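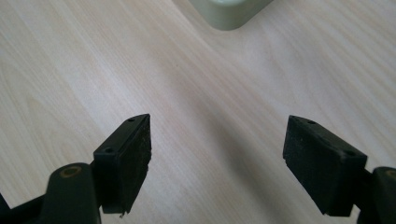 浅色木桌面，细木纹斜着走。

Visska旧糖厂的开放工作室，我去年没赶上，前年到了门口发现下雨取消。第三回总算进去了。八月，下午两点，太阳照在厂区的水泥地上，鞋底有点发软。入口处的年轻人给我一张折成八面的地图，说动线是“建议性的”。这个词后来我反复想起，主要是在迷路的时候。

糖厂停产以后，先当过仓库，又当过仓库旁边的停车场，最后落到一群做装置的、做声音的和做陶的人手里。主楼三层，编号从一层的西头开始，到楼梯口断掉，二层从东头接着数。地图上标着11间工作室，我走完数下来也是11间，其中有一间我进了两次，第二次才看出来是同一间，因为里面的人又跟我说了一遍“随便看”。

先说值得专程去的。一层尽头是Mahfuz Haque的房间，他这几年做的事情是把拆掉的楼重新列成清单。不做模型，也不拍废墟，就是清单：一栋楼里有多少吨砖，多少扇门，多少米电线，写在牛皮纸上，从墙的一头贴到另一头。这次展出的是厂区北面一排职工宿舍，春天刚拆。清单的第一行是“门，1204扇”，后面跟着各种尺寸、开向，以及哪些在拆之前就已经关不上了。

我站在那里读了很久，比我在大多数画前站得都久。一部分原因是那间屋子有电扇。

Haque人很瘦，说话慢，问他什么他都先看一眼墙，好像答案在清单里。我问这些门现在在哪儿。他说卖了一些，烧了一些，剩下的在郊区一个院子里叠着，院子的主人按月收他的租金，租金也写进了清单，在最后一张纸的右下角。我走过去看，果然在，字比别处小一号。旁边有位观众问这件作品能不能分开买，比如只买“窗”那一段。他想了想，说窗和暖气片是连在一张纸上的，要买得一起买。对方去找同伴商量了，我离开时还没商量完。

二层的Skonon是个小组，人数不定，当天在场的有三位，还有一位据说在路上。他们的项目叫《水位》，在厂区的旧排水沟里放了拾音器，声音传到楼上一排铁皮柜里播放。问题是今年夏天一直没怎么下雨，沟是干的，柜子里传出来的主要是风声，偶尔有电动车开过盖板，咣当一下。小组成员很坦然，说作品讲的就是水的缺席。我查了一下地图背面的简介，上面写的是“丰沛水流的交响”，想必印刷的日子比较早。

我并没有取笑的意思。把耳朵贴到第三个柜子上，能听见一种很低的嗡嗡声，持续不断，有点像远处有人在念名单。我听了好一会儿，颇受触动。后来那位在路上的成员到了，说那是隔壁的冰柜。

冰柜属于Doãn，糖厂里的食堂，也是唯一一处不办展览但排队最长的地方。冰咖啡很好，米粉要等。墙上贴着厂里从前的照片和现在的卫生许可证，用的是同样的画框，挂在同样的高度，我觉得这是全楼布展最讲究的一面墙。同桌坐着一对从前的老职工，夫妻俩，在压榨车间干到停产。我问他们觉得楼上的作品怎么样。老先生说清单那个人数得不对，他住过的那栋，顶楼公共厕所从来没有门。老太太说有，是他自己不关。这个分歧显然有些年头了，我低头吃粉。

吃完上三层。三层热得厉害，因为屋顶还是原来的铁皮，翻修经费据说批到了二层半。这里有一间做的是把工地围挡上的效果图收集起来重新描一遍，只描图里的人：遛狗的，推婴儿车的，举着咖啡站在一棵不存在的树下的。去掉了楼以后，这些人就那么在白纸上走来走去，影子都朝着不同的方向。我认出其中一个穿条纹衫的男人，他在我家对面的围挡上跑步跑了四年，后来那块地没有盖成，他还在跑。隔壁一间锁着，门上贴着“马上回来”，胶带已经发黄。我在走廊里转了一圈，又看了一眼，还是马上。

四点有一场座谈，在从前的称重间，题目是《之后的厂区》。主办方Coriva管着糖厂的招租，派来一位穿得很整齐的代表，带了幻灯片。第一张写着可出租面积，3787平方米，字号很大。第二张是愿景。愿景里有一家书店、一家看上去也是书店的咖啡馆，草坪上坐着人。我特意找了找条纹衫，没有他。

提问环节，一位做陶的女士问她的窑在愿景里放在哪儿。代表说窑的问题很重要，会记下来，随即真的记了，动作幅度比较大。又有人问租约到什么时候，代表说目前是滚动的。台下有人问往哪边滚，引起一阵笑声，代表也笑了，然后翻到下一张。Haque坐在最后一排，没有提问，膝盖上摊着一个本子。散场时我从他身后过，瞥见一行字，写的是称重间，折叠椅，后面留着空格。

对这种地方我一向有点拿不准。艺术家搬进来，研究房子怎么变成空地，空地怎么变成别的东西，同时自己也是这个过程里的一环，而且通常不是最后那一环。Haque的清单好就好在不替谁表态。门有多少扇就是多少扇，怎么难过是看的人自己的事。相比之下，一层另外几间就急了些，墙上的说明文字比作品大，而且爱用“介入”。有一间我读完两大段介入，回头找作品，才知道我正踩在上面。工作人员说没关系，踩也是一种介入。

出来时已过五点半，太阳斜了，门口那位年轻人在收没发完的地图。我把自己那张还给他，他展开看了看，说这张折错了，怪不得。

几条实用的：从公交终点站走过去，要绕过一片正在打桩的工地，围挡上的箭头指反了，跟着卡车走反而对。三层请自带水。厕所在一层楼梯后面，有门。Haque的清单会一直贴到月底，他本人下午多半在，上午在郊区那个院子里数东西。陶艺那间可以买到杯子，杯口略歪，价钱公道，我买了一个，放在桌上会自己慢慢转半圈，停下来的时候把手总是朝着窗。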